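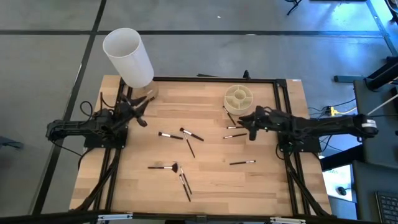
How to change the cabin air filter in your car

The cabin filter cleans the air which comes through the vents to you and your passengers. Many drivers don't know that the car has one, and so it stays in its place for years. If the windscreen becomes misty quickly, or the fan is loud but the air is weak, the filter is the first thing to check. The work takes 20 minutes the first time and less after that.

My instructions are for the Winach hatchback, the model with the filter behind the glovebox. The Mulska estate is almost the same, and I write the differences at the end.

What you need

A new filter in the correct size
A small cross-head screwdriver
A torch
A vacuum cleaner with a narrow nozzle
An old towel for the floor of the car

About the filter

There are two types in the shops. The simple paper type stops dust and pollen. The carbon type is grey or black and also takes away a part of the smell from traffic. I use the carbon one from Prornar, because I drive every morning through a tunnel. If you live in the countryside, the paper one is enough. Before you pay, compare the length, the width and also the thickness with the old filter. My first one was too thick by a few millimetres and I had to return it.

Removing the old filter

1. Switch off the engine and the fan, and take out the key. Move the passenger seat fully back.

2. Empty the glovebox completely. Put the towel on the floor under it.

3. On the right side of the glovebox there is a thin damper arm. Slide it off its pin towards you. Do not pull it to the side, the pin is plastic and breaks easily.

4. Press both side walls of the glovebox inwards at the same time and let it come down past the stoppers. It should hang freely now. In very cold weather the plastic is hard, so warm up the car first.

5. Look inside with the torch. You will see a flat cover with a clip at each end. Press the clips and pull the cover out.

6. Before you take out the filter, find the arrow on its edge and remember the direction. Then pull it slowly and keep it level, otherwise leaves and dirt fall into the fan.

Cleaning and fitting

7. Vacuum the empty housing. Do not use water or spray there.

8. Push in the new filter with its arrow in the same direction as the old one. On the Winach it points down. The filter may bend a little on the way in, but it must lie flat at the end.

9. Close the cover until you hear both clips. Lift the glovebox, press the sides again and put back the damper arm.

10. Start the engine and try all the fan speeds. If you hear a ticking noise, there is probably a leaf in the fan, and you must open everything again.

For the Mulska

The cover has one screw on the left in place of the clips, and the arrow points to the rear of the car. Tomomi Takagi wrote to me that on her car the screw was very tight, so use a screwdriver which fits well.

How often

I change mine every November, before the wet months. Write the mileage on the edge of the new filter with a pen, and next year you will know how far it has travelled.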